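Looking After Your Hand-Held Gripper Pair: Frequently Asked Questions

Last updated Feb 6, 2022

We get a lot of mail about the Sundel hand-held pair, and we love it. Most of these answers come from Corina Hauser, who looks after the sets at our bench, with a few from Jonas Holzer on the cabling side. If yours is the older Gruber handle, the jaw and marker sections apply to you too, but skip the one on pads.

What should I do before the first session of the day?

Open and close each gripper slowly, all the way, and feel for any catch in the travel. Then wipe the markers, look at the inner faces of the fingers, and plug in the cables. It takes five minutes once you know the order, and you'll be surprised how quickly your hands learn what a healthy gripper feels like!

How do I clean the finger faces?

A soft dry toothbrush, brushing from the base toward the tip. The texture on the inner face is what gives you your grip, and it loves to collect lint and bits of fiber. If something sticky got in there, dampen the brush with plain water and let the finger air dry before you close it. No alcohol on the faces, please. It's fine on the gray plastic.

My fingers don't meet evenly. Is something bent?

Probably not. Nine times out of ten one finger was seated a hair too far forward the last time it came off. Loosen its screws, close the gripper gently on a folded sheet of paper, and tighten again while it's closed. Pull the paper. It should drag the same at the top and the bottom. If it slips out at one end, do it over.

If that doesn't fix it after 3 tries, send us a note with the serial number. We had a small batch in December with a stiff linkage and we'd like to hear about any that are still out there.

Can I swap a left finger for a right one?

No, they're shaped for their own side. They will go on, which is the annoying part, and then you'll spend an hour wondering why nothing lines up.

How do I know a marker needs replacing?

Tilt it under a ceiling light. If you see a shiny patch or a lifted corner, change it. Peel off the whole plate sticker, clean the plate, and put the new one on with the arrow facing the fingers. Then run the Sola check from the menu. Please don't press a corner back down with tape, even matte tape, because the tape edge can spoil the white border and then tracking gets jumpy in a way that is really hard to hunt down later.

Where should the cable go?

Jonas is passionate about this one. Leave enough slack for your full reach plus a little extra, and let the loop hang close to your body. Stretch both arms out, cross them, and bend down to the floor. If you feel a tug at the handle at any point, you need more slack. A cable that tugs will wear at the strain relief, and that's the part we repair most. The Weltberg extension lead is okay to use. Just don't chain two of them.

What's a good test for a gripper that has just been serviced?

A wicker basket! We love this one. Woven rims give a little, they have an uneven surface, and you'll notice right away if one finger is doing more work than the other. Put a few small things inside, set it in the middle of a table, and work with both hands. Pick up the small things first, then pinch the weave itself and hold it between the finger tips.

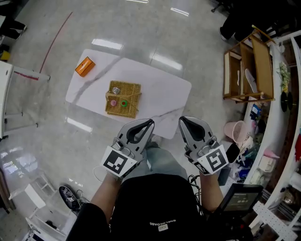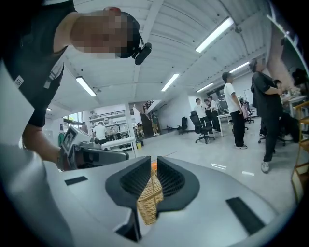 How often do the screws need attention?

Check them every 8 hours of use, or whenever you hear a click on closing. Snug is enough. The threads go into plastic and a heavy hand will strip them, and then you're looking at a new body shell.

The gripper has gone stiff. Should I oil it?

Never oil. Blow the slide out with a hand bulb first. If it's still stiff, use a dot of the dry lubricant from the kit on each side of the slide, work it back and forth, and wipe off whatever comes out.

How do I store the pair?

Fingers slightly open, markers facing up, cables coiled loosely and never wrapped around the handle. Keep left and right in their own slots.

Do you sell the fingers separately?

Yes, in pairs. Tell us which side you have and how old the set is.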